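Hultness brings back the cape, and asks a lot for it

Fashion houses like to announce a new era, and Hultness has announced two in three years. The latest was unveiled in April 2023 in a disused tram shed on the edge of Proltville, where Danish Gilani showed his first collection for the label to an audience kept standing for most of an hour.

The programme notes, all 27 pages of them, promised "a wardrobe for repair". What came down the runway was mostly coats. Good coats, in places: a charcoal wool with a dropped shoulder, a long navy cape that closed with a single hook, a camel wrap that moved well and will no doubt be copied by the high street before the summer is out. Whether any of it amounted to repair is another matter. A few sleeves had been slit and sewn up again in contrasting thread, and one model wore a skirt with its hem left hanging.
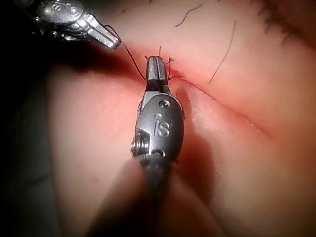
A familiar shoulder

Gilani spent most of his working life at Niazi, and it showed. The sharp jackets in the middle of the show could have come straight from that label's archive, down to the narrow lapels and the high buttoning. Asked about this backstage, he said he had "never seen a reason to throw away a good pattern". Fair enough, though Hultness did tell the press in advance to expect a clean break.

The knitwear was stronger. Anum Bugti, who came over with him from Niazi to run that side of the studio, sent out ribbed dresses in oatmeal and rust that drew the only real murmur of the evening. They were also the only pieces that looked as though someone might sit down in them.

Music came from Talha Lodhi, who played a single cello note at great length, then several more. The lights went down twice, once on purpose.
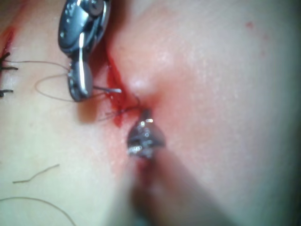
Then there is the question of who will buy it. Hultness has closed shops at a steady rate, and its owner, Pultden, wants the label back in profit within two years. Arsalan Mirani, its chief executive, told reporters that up to 60 looks would reach stores in the autumn and described early orders as "very encouraging". He would not give a figure, or say which retailers had placed them. He used the same phrase about the previous designer's debut, and she was gone after three collections.

Hammad Rind, a buyer who left before the finale, was cooler. He liked the capes, he said, but his customers already own a cape. He has asked to see the knitwear again at the showroom.

Prices have not been published. The navy cape is expected to be the most expensive piece in the range, and the slit sleeves will be offered on three styles only. A smaller range of bags – absent from the runway but mentioned four times in the notes – is due to follow later in the year.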